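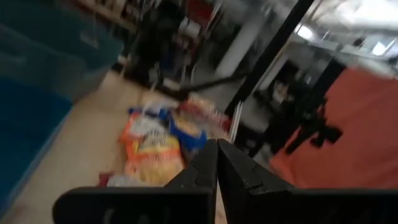

Blog > Everyday > Snacks, tubs and the great cupboard reshuffle

Chips on the floor, and other ways I sort the snacks

29 Jun 2023

I've had a few of you ask how I do the snack stocktake before the school holidays, so I'm finally writing it up. It's not glamorous. It involves a pile of packets on the tiles, a big plastic tub and me on a cushion with a cup of tea going cold beside me.

Some background for the new people. There are four of us in the house, plus whoever the kids drag home, and in July it's usually a lot of whoever. We live on chips. I've tried being the carrot stick mum and I lasted one summer. These days I just try to know what we've got, so I'm not standing in the supermarket buying a fifth bag of salt and vinegar while there are four at home going soft behind the flour.

So, everything comes out. Every packet, every half-eaten thing with a peg on it, all the little ones that slide down the back. I put it all straight on the floor in a heap. I used to use the kitchen table but bags of chips are slippery devils and they'd be off the edge the minute you turned around. On the floor they've got nowhere to go! Sweep first, obviously. I learned that after finding dog hair stuck to a packet of rice crackers (sorry, Mum, you ate those).

I love the heap stage, I really do. All that orange and yellow and blue and red in one big crinkly mess, it looks like a birthday party. The kids always come running at the noise. You can vacuum for an hour in this house and not see a soul, but rustle one foil bag and they're both there in their socks.

Then it's sorting. I go by date first and flavour second. Anything going off in the next fortnight goes in the tub, and the tub lives at the front where everybody can reach it. The rule is you eat from the tub before you open anything on the shelf. Stuart Inskip from up the road reckons it would never work at his place because his boys would just eat the tub and then the shelf, and look, some weeks that's us too. But mostly it holds.

The tub matters more than you'd think. I started with a cardboard box and it got soggy when someone put a leaking juice in it. Then I had a wicker basket which looked gorgeous and shed bits of wicker into everything. Plastic is the go. Get one with a proper rounded rim so it doesn't dig into your hands when it's full, and get it bigger than you think, because chips are mostly air and six or seven bags will fill an ordinary one before you've got to the biscuits. Mine came from Lightfoot, the discount place near the station, and it's outlived two kitchen bins.

On the shelf I stand the big bags up like books, with the fronts facing out. Lying flat they squash each other and you end up with crumbs. The small packets go in an old shoebox, all mixed together, and lucky dip is part of the fun. Chocolate goes up top behind the lentils and I'll thank you not to mention that to my children.

A word about pegs. I have bought the fancy clips, the ones that are meant to keep everything airtight, and half of them snapped and the rest ended up in the craft drawer. Wooden clothes pegs, folded over twice, done. Dorothy Tunstall (she of the famous lemon slice) swears by rubber bands, and I've tried that as well, but I always ping myself in the face.

Stale chips don't get chucked either. If they've only gone a bit soft you can spread them on a tray and give them a few minutes in a low oven, then let them cool right down before you try one. If they're mostly crumbs, bash them up some more and use them on top of a tuna bake. My youngest now thinks tuna bake without crushed barbecue chips on it is a mistake. He's probably right.

This time round I wrote everything down as I went, on the back of an envelope, and the grand total was 46 packets. FORTY-SIX. That's counting the tiny lunchbox ones, which I think is fair, but my husband said I should be counting those as halves. We had 13 that were all the same cheese flavour. I can explain two multipacks. I can't explain the rest, and no one in this house is owning up to it.

So the shopping for July is going to be pretty boring on the snack front. Popcorn kernels, some crackers, fruit, and the plain corn chips for nachos, because we somehow had none of those at all. I've stuck the list inside the pantry door with a pen on a string, and if you finish something you cross it off. The pen has gone missing once already and turned up in the bath.

One thing I'm still stuck on is the biscuits. They don't stand up, they don't stack once they're open, and tins take up the whole shelf. I've been eyeing off some tall square containers but I'd need to measure the gap under the second shelf, and I keep putting it off because the tape measure is in the shed with the spiders. If you've got a biscuit system that works with kids who can't close a lid, please tell me in the comments. I'll try anything except the wicker again.

Nachos tonight, once I've been out for the corn chips.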